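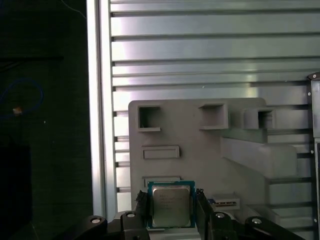

2 min read

August, late, with the kettle on

I promised myself I'd keep this diary up through the whole of the processor job, and then of course I let the best part of it go by without writing a word. So tonight I'm catching up, and I'm going to take my time over it.

The cell has been grumpy ever since we moved it over from Tollness. It's the same arm and the same gripper, and the fixture board is bolted up against the slotted aluminum the way it always was, but the floor here at Corkosby has a lean to it that I swear I can feel in my knees, and the arm feels it too. It would reach for the chip and come in a hair high on one side. A hair doesn't matter much when you're moving card readers. With a processor it matters a great deal!

I started with the fingers, as I always do. I took the pads off, wiped them down with alcohol, let them dry while I ate my sandwich, and put them back with the screws just snug. Then I went over the linkages with a flashlight and found a bit of play in the left side -- not enough to see, but enough to feel if you wiggle the fingertip and hold your breath. A turn on the pivot took care of most of it. I wrote the rest down in the Benard log (our old maintenance notebook, which has coffee on nearly every page by now) so I'll remember to order a bushing.

Next came the grip force. We'd been running at 80 percent, left over from the metal bracket work, and I can't believe I let that ride as long as I did. I brought it down to 25 and worked back up slowly with a dead chip from the scrap drawer, closing and opening, closing and opening, until it held without slipping when I nudged it. It was a dull hour and I enjoyed it very much. I had the radio going and the whole shop to myself, and I sang, which is hard on the neighbors but good for me.

After that I taught the pickup again from scratch, slow speed, thumb over the stop button the entire time. Then the approach to the motherboard, which I'd been putting off. I split it into 6 waypoints where we used to have two, so the arm comes down in small polite steps and has a chance to settle before it gets near the socket. Those little contacts scare me more than anything else in the building. I've bent a few by hand over the years and I still remember each one.
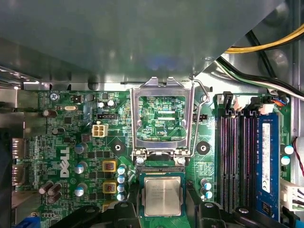 Biswas read my notes over supper and thinks I have the order backward, that I should have shimmed the base level before I touched a single taught point, and that I'll be teaching them all over again by the end of the month. I argued a little, mostly for the fun of it, and then I went and found the shims.

So tomorrow it's the level and the feeler gauges, and after that the waypoints again, I suppose. I don't mind as much as I let on. The chips are back in their tray with the lid down, the air is off, and I've left a note taped to the pendant saying "25, NOT 80" in red marker, mainly for myself.

I still need to order that bushing.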